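合住屋厨房翻修第二次碰头会记录

记录人：萨尔玛·拉加布（Salma Ragab）
到场：Sizwe Hlongwane、Mehwish Kiani、Lesego Coetzee，还有我。Hanne Hirvonen 前半段电话接入，后半段信号断了，她的意见我会后补问过，写在对应的地方。
地点：Nirnamholm 二楼，靠楼梯那间

先说一句，上次的记录是 Lesego 写的，干净利落一页纸。我写不了那么短，大家将就着看吧，反正要紧的决定我都单独起了一行。

一、上次留下的事

冰箱的位置定了，还是放在进门右手边。Sizwe 上次说想挪到窗边，回去量了一下，窗台下面那截墙比冰箱窄，门开不到底，他自己就撤回了。我本来准备了一大段反对意见，没用上，有点可惜。

旧吊柜的事还没完。Mehwish 问过收旧家具的，对方只要实木的，我们那几个他看了照片就不回消息了。她打算再问一家，问不到就叫大件垃圾上门。Lesego 提醒说叫大件垃圾要提前登记，别等到拆的那天早上才想起来。（说的是去年那张沙发，在门口淋了一场雨，我知道，是我的错。）

决定：Mehwish 五月底之前给答复，卖不掉就登记清运。

二、台面

这一项吵得最久。

Shezi 那边送来了两块样板，一块浅灰带细点，一块接近米色。我一开始喜欢米色，放到窗口一看，跟我们的地砖凑在一起，整个发黄，像泡过茶。Hanne 在电话里说她没看到实物，但她坚决不要任何“擦不干净会显脏”的颜色，这话其实两块都能套上。Sizwe 拿酱油和姜黄粉做了个试验，各滴一点在样板上，吃完晚饭再擦。灰的那块什么也看不出来，米色的那块留了一圈黄印子，用小苏打蹭了半天才淡下去。我就投降了。

Lesego 关心的是接缝。他说水槽那一侧如果拼接，缝要避开水槽正前方，他以前租的房子就是缝开在那儿，水天天往里渗，最后底下的板子鼓起来，抽屉都拉不动。Shezi 的师傅说可以把缝挪到灶台另一侧，不加钱，但要在下单之前讲清楚，下单以后改图就要重新排期。

厚度选薄的那种。厚的好看是好看，可是加上柜体高度，Mehwish 切菜要耸着肩膀。我们让她和 Sizwe 轮流站在旧台面前面比划了一下，一个嫌高一个嫌低，最后取了个中间的高度，两个人都不太满意，我觉得这就算公平了。

决定：浅灰，薄款，接缝避开水槽前方。Lesego 负责跟 Shezi 确认图纸，确认了再付定金。

三、抽屉还是柜门

下柜全做抽屉，这一点没人反对，连 Hanne 都说好。蹲在地上把头伸进柜子最里面找锅盖的日子我是真的过够了！

问题是抽屉比柜门贵，预算要从别处挤。Sizwe 提议转角那个位置就别做什么旋转拉篮了，他在朋友家用过，转两下就有东西掉到后面去，然后整个篮子卡死。做成普通的一扇门，里面放一年用几次的东西，比如大汤锅和那台谁都不承认是自己买的华夫饼机。

抽屉的数量报价单上写的是 9 个，我们对着图纸过了一遍，灶台下面那三个合适，水槽下面那一个要留出下水管的位置，得做成凹进去的。报价单上没写凹进去，我用红笔圈了。

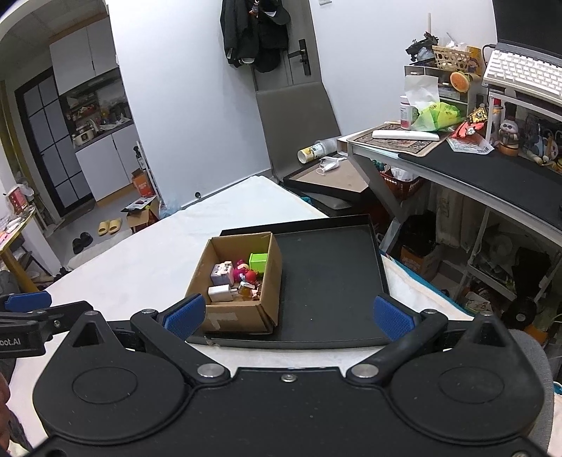 滑轨用带阻尼的，报价里已经含了。Mehwish 问能不能选全拉出的，不然最里面那一截永远放着吃剩的调料包。Lesego 翻了一下报价单，默认是半拉出，换全拉出每个抽屉要加一点钱。我们商量的结果是只给常用的几个换：放锅的，放碗的，还有放干货的。餐具那层浅，半拉出够用了。

把手的事争了几句。我想要长条的，Sizwe 说长条的会挂住裤兜，他已经挂坏过一条裤子。Hanne 会后回复我说她要“随便什么，只要湿着手也拉得开”。于是改成边上铣槽的，不装把手。这样还省了一笔，刚好补滑轨。

决定：下柜全抽屉，转角做普通门，水槽下做凹形抽屉，不装把手。我去找柜子那边改报价。

四、灯和插座

现在厨房只有顶上一盏灯，切菜的时候人站在自己的影子里切。这个大家抱怨了很久了，所以吊柜底下装灯条算是全票通过。颜色选偏暖一点但别太黄，Stinex 的目录上有一款可以调的，价格比不能调的高一些。Lesego 觉得没必要，说装好以后根本不会有人去调。我跟他打了个赌，赌注是一顿饺子，他包。

插座要加。现在水壶和烤面包机抢一个口，早上谁先起谁先用。台面上方加 3 个双联的，一个在冰箱旁边，一个在水槽和灶台之间偏灶台，还有一个在窗户那头，给 Mehwish 的酸奶机。电工说离水槽要留够距离，具体留多少他来现场画线，我们就别自己定了。

抽油烟机沿用旧的，洗一洗。Sizwe 说洗一洗这三个字听着轻巧，到时候谁洗？没人接话，这条先挂着。

决定：灯条选可调的，插座等电工画线。Sizwe 约电工，上午最好，下午那面墙反光，画的线看不清。

五、施工期间怎么吃饭

工期对方说是 20 天，我们按更长来打算。客厅靠阳台那边临时摆一张桌子，放电磁炉和水壶，洗碗去卫生间的洗手池。我知道听起来很惨，Hanne 说她上一次装修就是在浴缸里洗的碗，腰疼了一个星期。所以 Mehwish 建议那阵子少用盘子，一人一个碗一双筷子，自己洗自己的。

碗柜里的东西要提前装箱，箱子外面写清楚里面是什么、谁的。别写“杂物”。上次搬家有四箱“杂物”，到现在还有一箱在楼梯底下没开过。

干货尽量吃掉。我清点过我那一格，豆子多得吓人，接下来可能会经常吃豆子汤，先跟各位打个招呼。

灰尘的问题，走廊口挂一层带拉链的塑料帘子，Lesego 有现成的。客厅的书架用旧床单盖上。

决定：开工前 2 天各人装完自己的箱子。电磁炉用 Sizwe 的，锅用我的。

六、钱

Nesida 的报价和柜子那边的报价口径不一样，一个含拆旧一个不含，所以直接比总价没意义。我把两份拆开抄在同一张表上，贴在冰箱门上了，有空都看一眼，看出不对的用铅笔写在旁边。请别用圆珠笔，我还要改。

分摊方式照旧，按房间大小算。Hanne 问她秋天如果搬走怎么办，这个问题提得对，但当时她的信号已经开始一卡一卡的，只听到半句。我们几个先议了一下，倾向于搬走的人由接手的人补一部分，具体怎么算下次再谈，要等她在场。

预备金留着不动。Sizwe 想拿它换个好一点的水龙头，抽拉的那种，我其实也想要，但墙还没拆，里面的水管什么样谁也说不准，等水电做完还有剩再说。

七、别的

墙面颜色这次没谈成，时间不够了。Mehwish 带了色卡，放在茶几上，喜欢哪个就在背面写自己名字的首字母。已经有人在深绿色背面写了两遍，我认得出笔迹，Lesego，一人一票。

邻居那边 Sizwe 去打招呼，写张纸条塞门缝也行，把施工的时段写上，留他的电话。

下次碰头等 Shezi 的图纸回来再约，还是晚上七点，还是二楼。轮到 Mehwish 写记录。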